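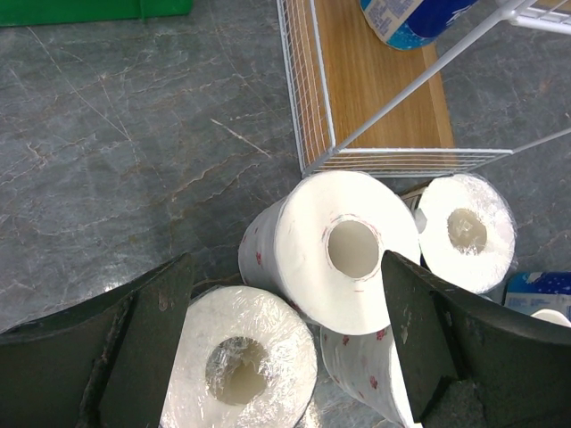
marlpit replied: Septic safe on the label doesn't tell you much. We're on a 1,000 gallon tank and had it pumped in May after nine years. The guy said wipes were the trouble, paper was fine.

tess_k
How many people in the house? We have five and I wouldn't go nine years.

marlpit
Two.

oldroute9
Disagree about paper. Thick quilted stuff clogged our line twice. Switched to plain two-ply and no backups so far.

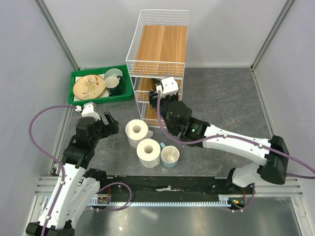

Aidan Noonan
Moderator, Clevis Home Forum
2025-05-08

Moved this from Kitchens to Septic and Drains. Tess, with five people I'd have it checked every couple of years. Try the jar test on your paper too: a few sheets in water, shake, see if it falls apart.

oldroute9
Jar test proves nothing. A pipe isn't a jar.

tess_k
Did it anyway. Ours was still in big pieces after a minute. Sandberg quoted me 2,000 for a new baffle and a pump-out, does that sound high?

marlpit
Very. Get a second quote.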